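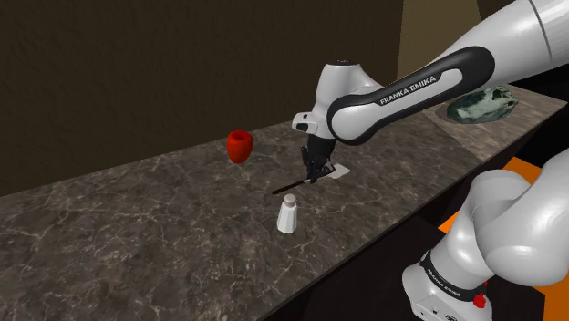

Figure 4. Long marble countertop with a flat-bladed utensil lying on it. Computer rendering.

4.3 Do sealed marble countertops stain less in use?

The case for sealing domestic marble rests mostly on short tests with small, clean, level samples. Kitchens are different. A utensil laid flat on a long counter (Figure 4) may carry oil, vinegar, tomato or nothing at all, and it may be picked up again in seconds or left until the next morning. None of the test methods reviewed in Section 2 deals with this well, and most don't try. In this section we compare the laboratory results with the household returns and ask how much of the claimed benefit is left.

The most quoted laboratory result comes from the Pellex trial, in which sealed samples showed 70 percent less visible staining than unsealed ones. We have three reservations. The staining liquids were applied by dropper and wiped away on a fixed schedule, the longest contact being 30 minutes. The samples were never cleaned between sealing and testing, so the figure says nothing about a surface that has been wiped daily with detergent. And the grading was done by eye, by staff who knew which samples had been sealed. The last point alone would be enough to make us cautious. Pale stains on a veined stone are hard to judge, and a grader who expects to see a difference will often find one.

The Weidemann series is better designed, in that its graders worked blind, but it has its own trouble. Etching and staining were recorded under one heading. They are separate kinds of damage. A stain is coloring matter held in the pores of the stone; an etch is a dull patch left where acid has dissolved the polished surface. A penetrating sealer may slow the first and has no obvious way of preventing the second. When the two are added together, the result depends heavily on which liquids were chosen, and the Weidemann list leans toward oils and coffee. A list with more lemon juice would probably have given a much weaker effect from the same product on the same stone.

We turn next to the household data. The Dindance survey collected returns from 129 households with marble counters, each of which reported whether the surface had been sealed, when, and what marks were present. Owners of sealed counters did report fewer stains. They also reported cleaning up spills faster, using cutting boards more often and keeping wine off the stone. It is hard to know what to make of this. People who pay for sealing may simply be people who look after their counters, and the survey offers no means of telling the two apart. The original report mentions the problem in a footnote and then goes on to recommend resealing every year – a recommendation for which we could find no support anywhere in its tables.

Memory is a further difficulty. The questionnaire went out in March and asked about the whole of the previous year. Few people can say with confidence when a faint ring appeared beside the stove, and fewer still can say what caused it. Several returns gave the cause as "water" for marks whose written description sounds much more like etching. We left these in the analysis but counted them as cause unknown. Moving them to either group changes the size of the difference, though not its direction.

The Plikport records might have settled the matter, as they include inspections by a trained visitor. Unfortunately, the visits covered some 300 counters of mixed stone, and granite and marble were pooled in the published tables. The separate figures were not available to us. Until they are, we would treat the Plikport summary as evidence about stone counters in general, and weak evidence about marble.

Our reading is that sealing probably reduces oil staining on marble during the first months after application. The size of that reduction in an ordinary kitchen is unknown. We see no good evidence that it reduces etching, and the yearly schedule looks to us like a habit of the trade that has been copied from one leaflet to the next – the three leaflets we compared share whole sentences. Section 4.4 considers honed finishes, where etching is less visible to begin with and the grading problem is correspondingly worse.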